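A Place to Hang Things: Report on the Green Board Project
Lalbridge Technical College, Design and Making, Term Project
Submitted in October

1. What we set out to do

The brief asked each group to find a small, annoying problem on campus and fix it for under 60 dollars. Ours was annoying every morning. The shared workroom in the Rotville building has plenty of things that ought to hang from something (keys, lanyards, tape rolls, one tangle of headphones with no known owner) and for years they have lived in a drawer. The drawer sticks.

We proposed a hook board. Our tutor asked if a hook board was ambitious enough for a term project. We said it would be by the time we were finished with it, and on that point we were right.

2. Background

Hooks on a board are not a new idea. The oldest reference we found was an 1892 housekeeping manual in the college library, which gives seven pages to the hanging of coats and two paragraphs to raising children. Its main advice is to leave more space between hooks than seems necessary. We read this after the first version, in which we had left less.

We also looked at ready-made boards. The Brultance catalog has a nice one, well over our limit, and the cheaper ones came in beige. The workroom has enough beige.

3. The board

The panel is flat and mint green. The color was picked by vote, then picked again after one member pointed out that the first vote had been held while she was at lunch. Mint won both times. We wanted something that would stand out from the pale wall and that people could find without asking where it was.
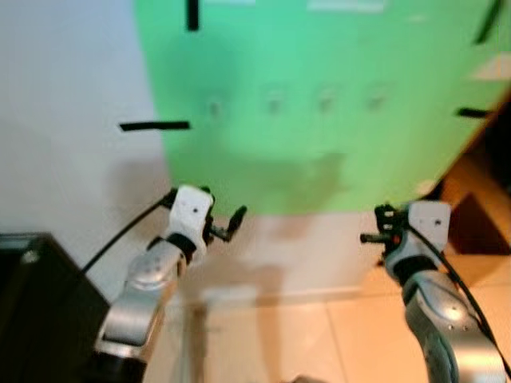

Why use a solid panel when a pegboard would let people move the hooks?
A solid panel keeps the hooks where they were put. In our survey, people wanted to know where the keys were far more than they wanted to rearrange them.

4. Spacing the hooks

Version one had its hooks so close together that two sets of keys became one set of keys. For version two we cut paper shapes of everything in the drawer, laid them out on the floor, and shuffled them until nothing overlapped. This took an afternoon and was the most enjoyable part of the project – possibly because it was the only part done sitting down.

We settled on a single row of four thin metal hooks, evenly spaced. A second row was discussed at length. The argument against it was that anything on the top row would dangle over anything on the bottom one, and we'd be back to the drawer, only vertical.

Black tape marks the edges of the panel. White tape went on the face in a few places. It is less elegant than the paint sample led us to hope for, but tape comes off and paint has opinions.

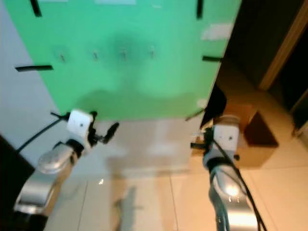
Figure 2. The mint-green board with its single row of four metal hooks and black tape at the edges.

5. Testing

Tawfik, the supplier of our hooks, rates each one at 3000 grams. We had no plans to hang a small dog from the board, so we took their word for it and concentrated on everyday use: keys on, keys off, by people in a hurry.

Two findings came out of this. People go for a middle hook first and treat the outer ones as overflow. They also miss more often when they're talking. We had hoped to solve the second problem with longer hooks, but longer hooks catch sleeves, so for now the answer is to stop talking.

6. What we would change

The labels. We left them off because we couldn't agree on the lettering, and as a result each hook has a different meaning depending on who you ask. A small card over each one would settle it.

We would also mount the board a little lower. The tallest member of the group held it up while the rest of us said "that looks fine" from across the room, and it is fine, for him.

7. Costs

We came in under the limit, with the hooks as the biggest item and tape a surprising second. The panel was an offcut. The drawer is still there and still sticks, and will be next term's project if the next group has the nerve.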